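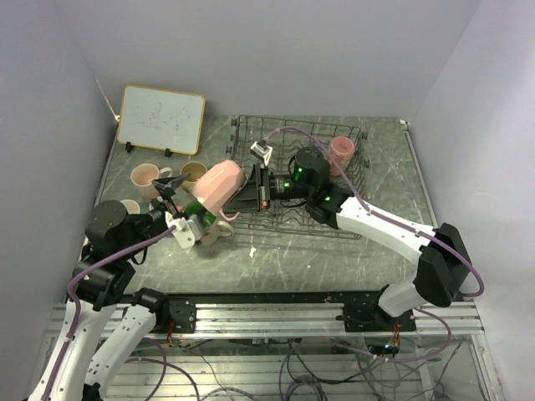 March, bench notes, glaze room

Carried over from the last page: the Zarov clear is still crawling on the rims of the test cups when applied over the pink slip. Same body, same slip, same bisque. The plain cups from the same kiln load are fine. So either it's the slip or it's the way the slip dries before bisque, and I want to settle which before we mix any more of it.

8:40 am. Mixed a fresh batch of the clear from dry. 200 g dry material to start, water added by eye, then sieved twice. The first pass left a crust of something gritty in the sieve that I think is old kaolin from the bottom of the bag. Rubbed it through. Second pass clean. Label on the jar says Zarov B, to keep it apart from the bucket everyone has been dipping from, which I've relabeled Zarov A. Please don't top up A from B or the other way round, even if A is getting low.

Specific gravity on A was well over where we normally keep it. The lid had been left cracked and it has lost water. I did not correct it yet. I want one set of cups done with A exactly as it stands, to match what people have been getting.

Cup sets for this run:

Set 1. Pink slip, glaze A, dipped.
Set 2. Pink slip, glaze B, dipped.
Set 3. Pink slip, sponged with clean water and left overnight, glaze B, dipped.
Set 4. No slip, glaze A, dipped.

4 cups in each. Scratched the set number on the foot of every one with a needle tool before dipping, then went over the scratch with iron wash so it will still read after firing. Last time we used pencil and lost track of half of them.

10:15 am. All dipped. Three-count on each, poured out, shaken once, rim wiped with a damp sponge only where it dripped. Set 1 took a visibly thicker coat than Set 2. When I cut through the dry layer with a pin on a Set 1 cup it was close to double. Fine cracks in the dry glaze at the inside corner of the rim on two of the Set 1 cups. None on Set 2 or 3. One hairline on a Set 4 cup, which I wasn't expecting, and which points at thickness more than slip.

Did not rub the cracks down. Normally I would.

Dust: the bisque shelf was filthy. I blew off the cups for Sets 1, 2 and 4 and rinsed Set 3. That means Set 3 is both rinsed and rested, two changes at once, so if it comes out better I can't say which did it. Should have caught that before I started. Leaving it in anyway. It gives us a best case to compare against.

Slip notes, while I'm at it. The pink is the Flodov stain in our casting body, thinned. Percentages are on the card taped inside the cabinet door and they haven't changed since the winter. What has changed is that the last jar got a squirt of gum to help it brush. I'd forgotten that until I found the gum bottle behind the jar with pink on the cap. Gum burns out in bisque so it shouldn't matter by the time the glaze goes on, but if it lets the slip go on thicker then the surface could be tighter and take up glaze more slowly. Need a set with no gum. Not this time, kiln is full.

1:30 pm. Loaded the Vogler. Middle shelf, cups at the front where we can see them through the lower peep. Sets mixed across the shelf so that a cold spot doesn't land on just one. Cone packs on the middle and bottom shelves. The top shelf is somebody's planters, already loaded, glazed with something brown I don't recognize, and there's no slip in the log for them. Whoever it was, please fill one out. I moved them back from the element but otherwise left them alone.

Program: the usual glaze schedule, with an overnight candle before it. I added the candle because Set 3 was still cool to the touch when I loaded it and I'd like the water out slowly. Kiln log says this is firing 373. The relay was clicking normally. The door gasket at the lower left is getting thin and I can see a line of light there with a flashlight inside. Still closes. Put it on the repair list under the pug mill.

Next day, 4 pm. Kiln read 200 F on the controller. Vented a crack, went and did the recycling buckets, came back at 5 and opened it.

Results, middle shelf:

Set 1. Crawled. Three cups out of the set, all at the inside rim, same place as the cracks. The other one is clean but the glaze is thick and a little milky at the bottom.
Set 2. Clean on every cup. Slightly thin on one outside wall where my fingers were.
Set 3. Clean. Can't tell it from Set 2.
Set 4. One cup crawled, the one with the hairline. Rest fine, also milky in the well.

So the slip makes it worse but the main trouble is the thick bucket. With A at its present weight even a bare cup will do it. With the glaze at normal weight the slip is no problem and rinsing bought us nothing I can see.

Pink came up good. A bit more toward salmon on the bottom of the shelf stack than I remember. Flodov says to keep it out of reduction and we do, so I'd guess it's only heat. Cone in the middle was down where it should be, tip just touching. The bottom pack was soft but not all the way over. Same as the last few firings.

Planters are fine. One has stuck to the shelf by a drip. I left it stuck for the owner to deal with.

To do:

Thin A back to the normal weight, stir, sieve, dip one slipped cup and one bare cup and fire them in the next load before anyone uses it for real work.
Mix a small jar of pink with no gum.
Write the target weight on the bucket itself in marker, large.
New lid for A. The Surker buckets in the storeroom have lids that fit, I tried one.
Scrape and wash the shelf under the planters once they're gone.
Buy kiln wash. We have 89 g left in the tub, which won't do a single shelf.

Crawled cups are on the windowsill in the glaze room with tape on them. Don't throw them out yet, I want to try reglazing one with the rim heated first.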